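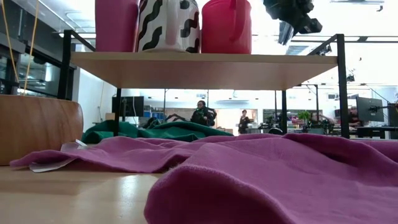
August
By Salma Belhaj

I've been waiting for Cunon to put out a proper expansion for Hotska ever since I finished the main story, and The Tamayo Run is finally up on the Zondix store. It's a download only, so don't go hunting for a box! You get 22 new missions, a whole new stretch of coast to drive round and a co-op mode that (thank goodness) works on a split screen as well as online. 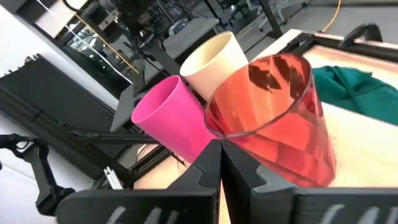

The price is 1519 Zondix points, and you'll need the base game with the latest patch already on your machine. I'd start the download before tea -- mine took ages. You can get into the new area once you're at level 19, so if you're fresh to the game you've got a fair few evenings ahead of you first.

My favourite bit so far is the harbour chase, which I must have failed a dozen times and still went back to. The night races are good fun too, though the handling on the heavier trucks is a bit of a pig.

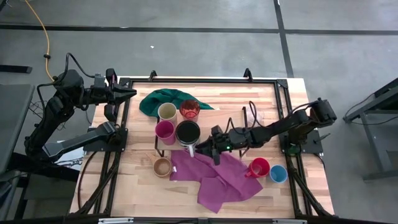
Old saves carry over, and so do your paint jobs. Photo mode doesn't work in co-op yet, and Cunon haven't given a date for that. If you bought the season pass, it's already included -- look under Add-ons and scroll right down.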